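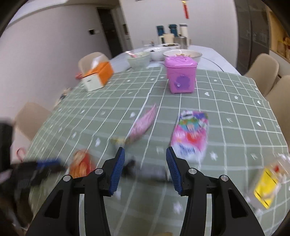 Household Routines, Unit 3: Clearing the Dining Table

Handout for students. Read it before the practical and bring it with you. The reading from Rathore, chapter 12, covers the same ground in more detail, but the order of work given there is for restaurants and does not suit a home.

1. What we mean by clearing

Clearing is the stage between the end of eating and the start of wiping. It covers everything loose that lies on the table: food packets, wrappers, cutlery, cups, toys, post. It does not include washing the cloth or moving the furniture, which come up in Unit 4.

People tend to treat the dining table as one job. For this course we split it into two passes. The first pass takes off what is going to be thrown away or put back in a cupboard. The second takes off what belongs in another room. Mixing the two means a lot of walking with one thing in each hand.

2. Sorting snack packets

Snack packets are the most common loose item in the tables we surveyed for the Tiromitz notes. Out of 2,243 items recorded, almost half were packets or wrappers of some sort. Sort them as follows.

Unopened: goes back to the cupboard or the snack box. Check the date while it is in your hand.

Opened, with food left in it: fold the top over twice and clip it, or empty it into a tub with a lid. Crisps go soft quickly in an open bag.

Empty: goes in the bin. Tip the crumbs into the bin first, not on to the cloth.

Do not judge a packet by its shape. A bag of crisps is filled partly with air, and an open one can stand up as well as a sealed one. Look at the seal along the top, then feel the weight.

Small flat packets are easily missed on a patterned cloth, especially one with a grid or a small print. Work from one end of the table to the other and lift anything you are unsure of.

3. The bin

Bring the bin to the table — do not carry rubbish to the kitchen a piece at a time. A small round bin is enough for most tables. It should have a liner with enough spare bag to fold over the rim, so that it does not slip down when something heavier goes in.

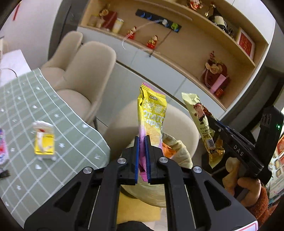

Stand the bin where you can reach it without leaning over the table. Beside a chair is usually best, provided nobody has to get past. Upholstered seats should be kept clear of dripping or greasy packets, and pale fabric shows every mark. If a chair is in the way, push it in before you start.

Hold tall bags upright until they are over the bin. Bags held by the bottom corner tend to empty themselves on the way. Fold long packets once so that they do not spring back out.

When the liner is three-quarters full, tie it and fit a new one. Pressing rubbish down to make room is a common cause of split liners.

4. The cloth

Leave the cloth on until the table is empty. If it covers only part of the table, do the bare part last and wipe it with a damp cloth. Then lift the tablecloth by its corners towards the middle, carry it outside and shake it. Printed cotton can go in the machine at 40 degrees. Wipe-clean cloths should be wiped flat and never folded damp.

5. For the practical

Work in pairs. One person sorts and the other handles the bin, then swap. Tables will be laid out in the Bondine room. Write down anything you could not place in one of the groups in section 2, and where you put it in the end.

Written notes, one side of paper, are due on 20th April. Students on the Mivville site should hand theirs in at the front desk.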